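Soledad Figueroa has been hanging fences and gates for most of her working life. She runs Bamska, a small shop that builds privacy fence, farm fence and the occasional railing. We talked in December, when the ground was hard and the phones were quiet.

She started out setting posts for her uncle at 80 dollars a day. "I dug holes for two years before he let me touch a level," she said. "I complained the whole time, but I know dirt now." 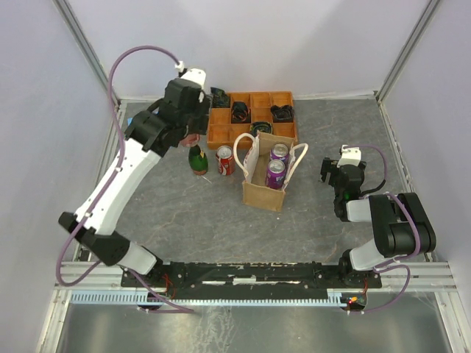
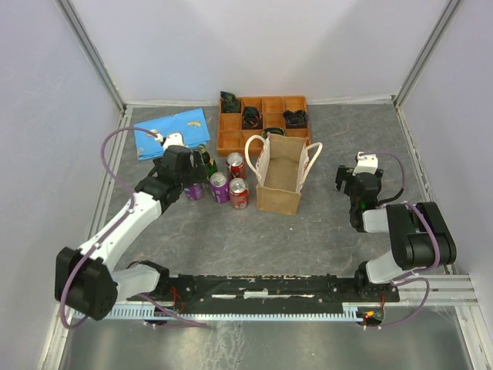
Post depth is what most customers argue about, according to Oona Hakala, and they usually want to go shallower to save money. Figueroa hears the same thing. Her rule for a six-foot wood fence is a third of the post in the ground, deeper at corners and ends.

"People get three quotes and pick the low one," she said. "Ask that guy how deep he's going. Ask him what happens when he hits rock. If he says he'll cut the post, find somebody else."

Her biggest job this year was 530 feet of cedar along a back road in Vogler. The crew was four people, and the lot dropped enough that they had to choose between stepping the panels and following the slope. They followed the slope.

"Stepping looks fine from the street, but you get gaps at the bottom and the dog goes out," Figueroa said. "Racking takes longer. You cut every picket to fit the line of the ground – we lost a day and a half on one stretch."

She no longer sells the cheapest vinyl. Two winters ago she replaced 200 feet of it at her own cost after the rails cracked. The supplier paid for the material and none of the labor. She still puts up vinyl if the customer asks, but only the heavier kind, and she writes the wall thickness on the quote.

On stain, she tells people to wait. New pressure-treated boards can need a couple of months to dry, and she would prefer to come back in spring than coat them too early. "Sprinkle some water on it," she said. "If it beads up, leave it alone."

Next year she wants to hire one more installer and buy a second auger. The first one is in the shop again.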